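**Thick bread sandwiches: tray, board or straight onto the table?**

**crumbcatcher** wrote:

Okay, I have fallen hard for thick-cut sandwiches this winter and I need people to talk to! The bread is finally right (200 g of water, long rise, crust nice and dark) and now I'm fussing over the setup. I've been putting the plate on a big tray and keeping the cutting board off to the side, and I love how it feels like a proper little café lunch. My brother-in-law says a tray under a plate is just one more thing to wash. Who's right?

**Babar Afridi** wrote:

Tray, every time! Thick slices shed like crazy the second you bite them. I carry the whole lot to the sink and I'm done. Mine is an old Cellier one, scratched to bits, still love it.

**two_left_mitts** wrote:

Gotta side with the brother-in-law. If you cut on a board, eat off the board. 3 things to wash for one sandwich is silly.

**crumbcatcher** wrote:

But then your board is greasy on both sides of lunch! Okay, look at mine and tell me it doesn't make you hungry:

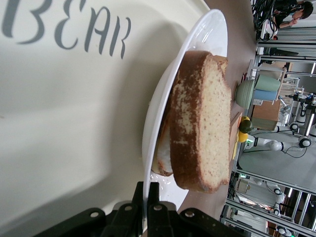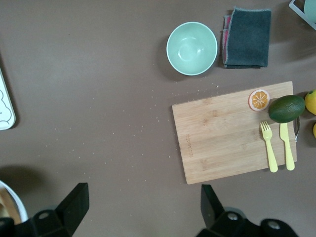

I keep going back and forth on the filling, too. Smooth and white is my favorite, and a thick layer of it really needs sturdy bread or it squishes out the back.

**hollis_bakes** wrote:

Oh that crust!! How long are you baking it? Mine never gets that dark without the bottom going tough.

Also team bamboo for the board. I switched in November and it's so much nicer to slice bread on than my old glass one, which made a noise I can still hear.

**two_left_mitts** wrote:

Fine, the BEAR lettering on the tray is cute. I still wouldn't wash it.

**crumbcatcher** wrote:

Ha, I'll take cute! @hollis_bakes I start it hot and turn it down halfway, then leave it in for a few extra minutes with the oven door cracked. Try moving your rack up one notch before you change anything else, that fixed the tough bottom for me.

**Babar Afridi** wrote:

Mint green is such a good color for a bowl. I'd put soup in it and dip the crusts. Tomato, lots of pepper.

**fennelfan** wrote:

Disagree on dipping, sorry! A creamy filling and hot soup is a mess. Pickles in the bowl, soup in a mug. And keep a cloth close by, because thick bread means both hands and both hands means filling on your fingers.

**hollis_bakes** wrote:

Pickles, yes. Rack going up a notch tonight, I've got a dough waiting. Do you slice it warm or let it sit?

**crumbcatcher** wrote:

Let it sit, 2 hours if you can stand it. I usually can't, so I cut the heel off and eat that with butter over the sink, no tray at all.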